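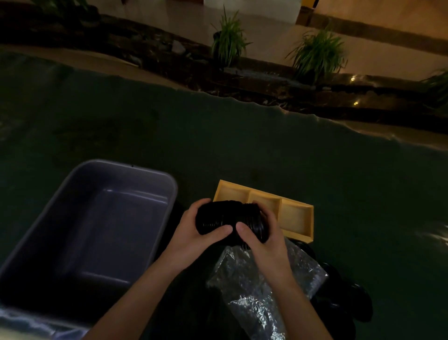
Figure 1. Two-handed grip on a horizontal stack of black lids, with the three-compartment tray empty beyond it.

4.2 Loading and upkeep of the Miren cell

The Miren cell places one lid in each compartment of a divided tray. It consists of a single six-axis arm, a two-finger gripper with silicone pads and a fixed overhead camera. The manual version of the task serves as the reference for the placement order and for the grip. A person will hold a whole stack by its ends with both hands (Figure 1). The gripper can't do this at its present opening width, so the cell takes lids singly from the work surface and the stack has to be split before a run.

Lids nest tightly when they come out of the sleeve. In early trials the arm lifted two at once, and the overhead camera did not detect the second lid because its outline coincided with that of the first. We now check the load on the wrist sensor after each lift. If the reading is above the single-lid threshold, the arm returns to the drop zone, opens the gripper and tries again from a different side. After five failed attempts the cell stops and calls the operator.

The surface covering is matte green cloth. Black lids on green segment well under diffuse light, but a lamp placed low on one side leaves a glossy patch that the segmentation step reads as a rim. The overhead exposure is therefore fixed at the start of each session and checked against a stored view of the bare cloth.
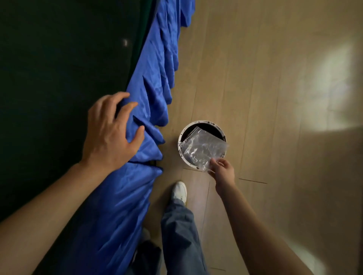 Clear packaging caused more stoppages in the Miren cell than any other item. Film left on the cloth has no stable colour or edge, and the depth estimate through it was unreliable - in one run the gripper closed on a fold and dragged the film into the tray. Removal was left out of the automated cycle and stays a manual step, with the bag held over a small round wastebasket on the floor (Figure 2). The procedure written by Treasa Mac Giolla for the Pludidham site requires the bin to stand outside the swept volume of the arm, and the operator confirms on the pendant that the cloth is clear before motion is enabled.

Pads are wiped at the start of each session and replaced every 1000 lifts. The interval was first set at 3000, but placement error grew well before that point as the pad edges rounded. The first set was replaced after 193 cycles when a corner tore on a compartment divider. The approach height was then raised, and no further tears were logged. Hand-eye calibration is repeated after any pad change, using the Safavi board clamped at the tray position.
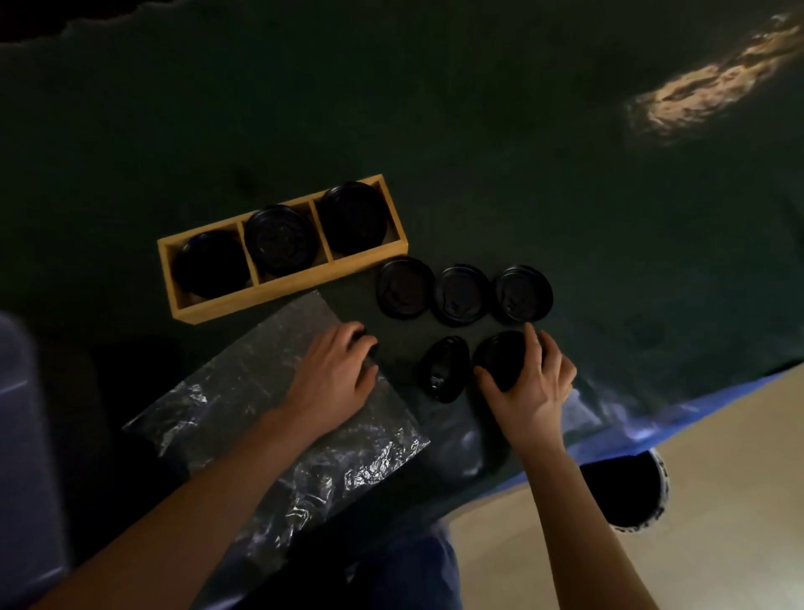

Figure 3. Lids in all three compartments of the tray, with further lids on the green surface and clear plastic under the left hand.

Lids resting on edge remain a problem. A tilted lid presents a narrow oval to the overhead camera, and the Uvden grasp planner rejects it as too small. A person simply takes it by the rim. In the cell, the arm nudges the lid with one closed finger until it falls flat, then takes a new overhead view. The nudge is limited to the open area beside the tray, as pushing toward the dividers shifted the tray on the cloth and made the stored compartment positions invalid. Tray position is checked again after every nudge.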